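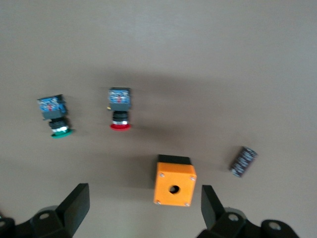
Nov 14, 2019

Button box cell, gripper service and re-teach. Kiyoshi Takeda on the pendant, me on the bench side.

Cell stopped at cycle 3771 with a grip fault on the enclosure pick. Same fault came up twice in September and both times we cleared it and carried on. This time I took the fingers off.

Left finger: both bracket bolts were less than hand tight. Right finger fine. With the left one loose the tip could be pushed outward by hand, enough that the two fingers were not closing on center. The box was getting shoved sideways before it was held, and then the button missed the hole in the face.

What we did:

Cleaned the old threadlocker out of both brackets with a pick and brake cleaner. New bolts, medium threadlocker, torqued in two passes. Paint marker across the heads so we can see it if they walk again.

Checked the finger faces with a straightedge. Small burr on the inside edge of the right one, stoned it off.

Greased the jaw slides. The old grease was gray and stiff. The Kokirar manual says every 2000 cycles, so we were well past it. I put a reminder in the cell program that comes up at start and has to be acknowledged.

Reset the open width. It had crept in from earlier edits. Now 18 mm wider than the orange box in total, so the fingers go down either side without brushing it, even if the box is sitting a little turned.

Re-taught the enclosure pick and the approach above it. Kiyoshi also slowed the last part of the descent. The red and green switches keep their old pick points, on the blue contact block. I want to leave those alone until we know the finger fix holds. Changing both at once would leave us guessing.

Wrist camera: mount was solid, lens wiped. The exposure is still the one Masaru Sasaki set up for the Dlamini job. Good on the orange and on the pale table. The black collars on the switches come out a bit flat and the finder sometimes puts the collar edge too far down, toward the cap. Not touching it today. Masaru wants to try a side light first and I agree.

Test: 10 box picks, no part in the fingers between runs, box put back by hand at a different angle each time. No grip faults. One was slower to find than the others, box turned nearly to 45 degrees - we don't expect to see that in normal running but I noted the angle in the log.

Did not test the full insert with the switches. That needs the press station and Lernevby had the air off for their compressor.

Open items:
Full insert test when the air is back, green first, then red.
Order spare fingers and bolts. We used the last bolts from the drawer.
Ask Resine if the bracket can be had with dowel holes. Bolts alone are holding the position now and I don't like it.
Look at the paint marks after the next long run.

Backup of the program saved before and after the changes, both on the cell PC.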